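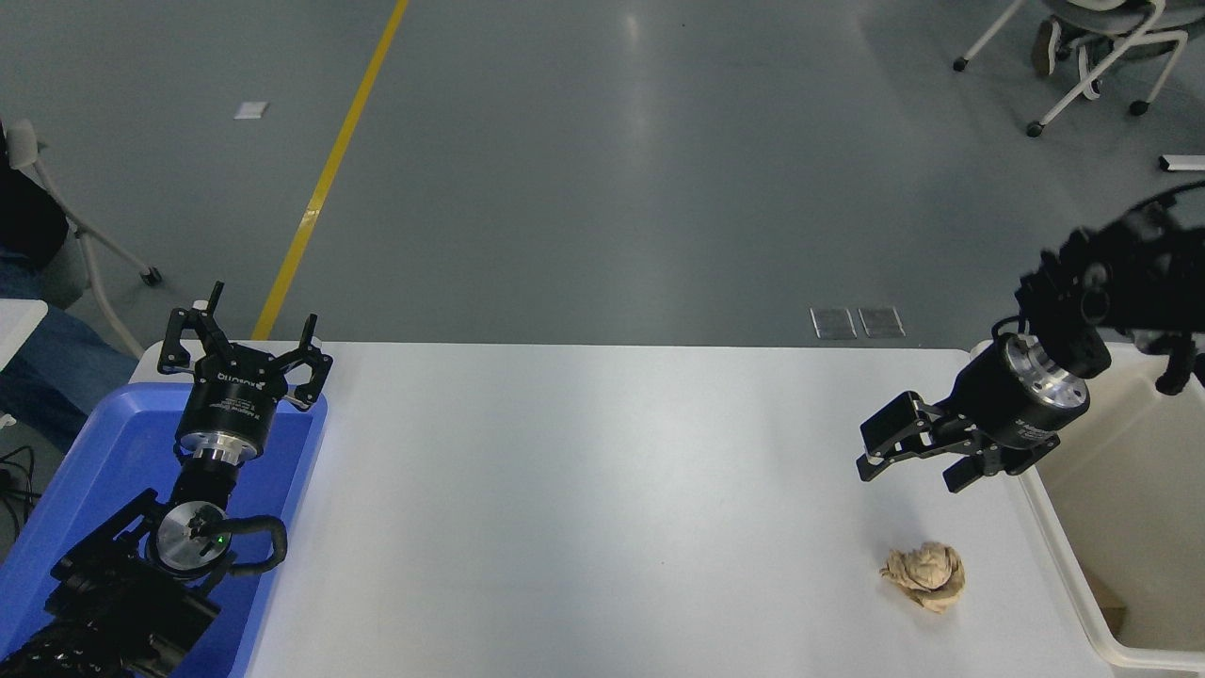
Section 7. Preparing and Caring for the Work Table

7.1 Scope

This section applies to the white rectangular table supplied under the Brevar name and to the blue plastic bins used with it. It covers placement, leveling, positioning of the bin, and routine cleaning. Assembly of the legs is covered in Section 2 and must be completed before the steps below are started.

7.2 Choosing the location

1. Select a hard, level floor. Glossy or sealed floors are acceptable, provided that the rubber feet are fitted.
2. Sweep and dry the floor before the table is moved into position.
3. Leave a clear walkway of at least 22 inches on every side that will be used for access.
4. Keep the table out of direct sunlight. Long exposure may yellow the white surface.

CAUTION: Two persons are required to lift the table. Do not drag it. Dragging can loosen the feet and mark the floor.

7.3 Leveling

1. Place a spirit level on the center of the tabletop, parallel to the long edge.
2. Turn the adjusting foot at the low end until the bubble is centered.
3. Turn the level to lie parallel to the short edge and repeat.
4. Press down lightly on each corner. If the table rocks, return to step 1.
5. Tighten the lock nuts by hand, then give each a further quarter turn with the wrench.

Note: Check the level again after the first 2 weeks of use. New feet settle slightly under load.

7.4 Positioning the bin

1. Inspect the bin for cracks, paying particular attention to the raised rim and the rounded corners.
2. Set the bin to one side of the work area, so that the middle of the table stays clear for sorting.
3. Confirm that the bin sits flat and does not tip when the rim is pressed.
4. Empty the bin at the end of each work period. Small parts left in the bottom are easily overlooked.

CAUTION: The maximum load for the tabletop is 300 pounds, evenly spread. The weight of the bin and its contents is included in this limit. Do not sit or stand on the table.

7.5 Cleaning the surface

1. Remove all loose items.
2. Wipe the surface with a soft cloth dampened with warm water and mild dish soap.
3. Wipe again with clean water and dry with a second cloth.
4. For ink or tape residue, apply Flerketis surface cleaner to the cloth. Do not pour it directly on the table.
5. Wash the bin separately and let it dry upside down.

Note: Scouring pads, powders and solvents will dull the finish. Damage caused by these products is not covered by the warranty.

7.6 Replacement parts

Feet, lock nuts and bins may be ordered from Arard. Orders must state the model number printed on the label under the tabletop. Questions about warranty claims should be directed to the El Khatib service desk.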